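We use cookies to remember your settings on this site. Accept / Manage
2020-09-28
Posted by: Course team, Widovmont robotics short course

Handout 4: Gathering examples for a learning arm

Read before the practical. Hurried notes, will be tidied when the lab sheets are done. Bring handout 3 as well, the bit on joint angles gets used again.

1. What we mean by an example

One example (we'll say episode, the logging tool says episode) = one try at a task from start to finish, with everything recorded on one clock. For the cloth work that's:

- every camera stream
- joint positions of both arms
- gripper opening, both sides
- what the operator asked the arms to do, as well as what they did
- a line of plain text saying the task

The last two get left out most often. Asked-for and actual positions differ whenever a gripper is pressing on something. With cloth it is pressing on something half the time. If you only keep the actual positions you throw away the push.

Plain text line: write it before you start, in the present tense, same wording each time. "move the red shirt to the left" and "put maroon top on left side" are the same job to you and two different jobs to the learner, unless you've decided on purpose to vary the wording. Vary it on purpose or not at all.

2. Why cloth

Rigid things have a pose. Six numbers and you're done. A shirt has no such thing. Pick it up by the collar and by the hem and you've got two different objects for all the arm can tell. Folds hide other folds. Two garments lying together may read as one lump until something pulls.

So you can't write the grasp down as a rule, or you can but the rule will be a page long and still wrong. Hence showing it many times over.

Also cloth is cheap, doesn't break, and makes you honest about variety. Students who start on blocks tend to record the same episode over and over with the block two fingers to the left.

3. What the wrist view gives you

Each arm carries its own small camera. You get the fingers in view all the time, plus whatever is under them. Good for: where is the edge of the fold, have I got one layer or two, is the other arm in my way. Bad for: where is everything else. The wrist view swings about as the arm moves and has no idea of the room.

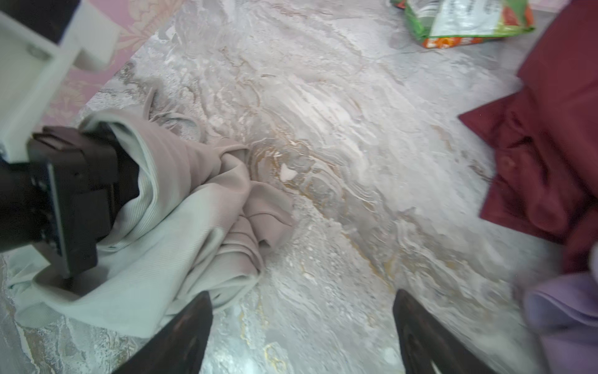 Points that come up every year:

a) Layers. A ribbed fabric and a smooth one bunched up together are easy to tell apart by eye when they're still. Much less so when moving. Slow down at the grasp. Not to a stop! Just slower than the carry.

b) Surface pattern. A patterned table top is fine, in fact we like it, the learner has to find the cloth by something better than "the bit that isn't plain". But then some of your recordings need a different surface, or it'll learn that surface by heart. See section 6.

c) Other arm in view. Leave it. It will be there when the thing is run for real. Do not lift the second arm out of shot to get a cleaner picture, then put it back for the test and wonder why it fails.

d) Blur close to the lens. Also leave it. Fixing the focus between episodes is worse than a bit of blur, now you have two cameras as far as the learner is concerned.

4. What the fixed view gives you

The whole work area, both arms, always from the same place. The learner uses it to decide where to go, then leans on the wrist view for the last stretch. (Rough picture. Nobody programmes that split, it tends to come out of the training by itself. We'll look at which camera it's paying attention to in handout 6.)

Rules for the fixed camera:

- clamp it, mark the clamp with tape, photograph the mark
- don't nudge it. If nudged, note the episode number and start a new batch
- exposure and white balance on manual
- check both grippers stay in view at full reach, not just at rest

On the Hevska rig in February the fixed camera slipped on its post partway through a batch and we didn't spot it until training. 1548 episodes in the set, and we had to go through by hand to find where the slip began. Would have been a ten second check at the start of each batch.

5. Setting the start state

This is the part people rush and its the part that matters most. The learner only knows the starts you showed it.

For the cloth pile task:

- drop the garments, don't arrange them. Hands arrange things far too nicely
- change which garment is on top
- change where the heap is: back right, back left, near the middle, close in by the arms
- open the grippers and bring both arms to the ready position before you press record
- leave some clutter on the surface in some of the episodes
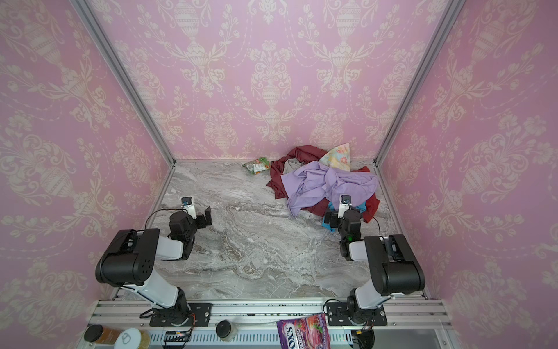
Clutter wants a word of its own. If every episode has only cloth on the surface then a packet or a jar is something the learner has never met, and it will do something odd, usually grab it. If clutter is in every episode and always in the same spot, it becomes a landmark. Both bad. Put it in, take it out, move it. Write down in the batch notes which you did.

Mixed colours are useful for the same sort of reason. Dark red under lavender is an easy pair. Grey on a grey and white surface is a hard one, and you want plenty of the hard ones. Check your batch at the end: if all the episodes that went wrong have the same cloth in them, don't just drop them and move on. Record more of that cloth.

6. How many, and how varied

For the practical each pair records 20 episodes per start layout. Then change the layout. More than that in one go and your hands get into a habit, you'll see it if you plot the paths on top of each other, they turn into one thick line.

Order of what's worth changing, our view:

1. start position and shape of the heap
2. which garments
3. clutter
4. lighting
5. surface and walls

Item 5 is a nuisance to do so it gets skipped. Don't skip it completely. The Friesen batch was all done against one backdrop, looked lovely in testing, then was taken next door and the arms went for the wrong place altogether.

7. Operating with two arms

Most cloth jobs need one hand to hold and one to pull. Beginners drive one arm well and forget the other. Then the idle arm sits in the same pose for the whole episode and the learner learns, quite rightly, that it's an ornament.

Decide before you start which arm holds. Say it out loud to your partner. Hold first, pull second, let go in the opposite order. If you lose the grip, don't stop the recording: go back and regrasp. Recoveries are gold, a set with no recoveries in it gives you an arm that has no idea what to do after a miss.

But don't fake them. A staged miss looks like a staged miss, and you are teaching the arm to miss.

Speed: steady. Pauses while you think get learned as pauses. If you need to think, think before pressing record.

8. Keep, mark, or bin

Keep: task done, no matter how ugly.
Keep and mark "recovery": lost grip or wrong garment, put right within the episode.
Keep and mark "fail": task not done but everything recorded properly. Separate folder. We use them later on for the scoring exercise.
Bin: a camera dropped out, clocks not lined up, hand in shot, cable caught on something, wrong text line.

Watch the cables. The wrist camera cables need slack enough for full reach and not so much that they hang over the fingers. Look at them before every batch, both arms.

Mark episodes straight after recording. Not at the end of the session, you wont remember.

9. Checks before handing in

Run the Zillik checker on your folder. It looks for missing streams and for gaps in the clock, and it will tell you if a text line is blank. It does not tell you if the episode is any good. For that, play back 2 episodes from each layout at normal speed, wrist and fixed views side by side, and look for:

- gripper closing in the numbers at the same moment as it closes in the video
- left and right wrist streams not swapped (happens more than you'd think)
- both arms ending up in the ready position

Swapped wrist streams pass the checker fine. Open the left gripper by itself at the start of the session and see which stream moves. Do it every session, even if nobody has touched the plugs.

10. For the practical

Pairs. One drives, one resets the cloth and keeps the notes, then swap after each layout. Batch notes go in the same folder as the recordings, plain text file, please not a photo of a page.

Questions to have a go at beforehand, no need to hand in:

- Your arm picks up two garments when asked for one. What would you record more of, and from which starts?
- Would you rather lose the fixed view or one wrist view, for the pile task? Would the answer change for folding?
- How would you tell a habit of the operator from something the task really needs?

Reading for next time is on the course page under handout 5. Section on scaling joint values can be left till after the practical.

Get new handouts by email: sign up to the course newsletter. Unsubscribe at any time.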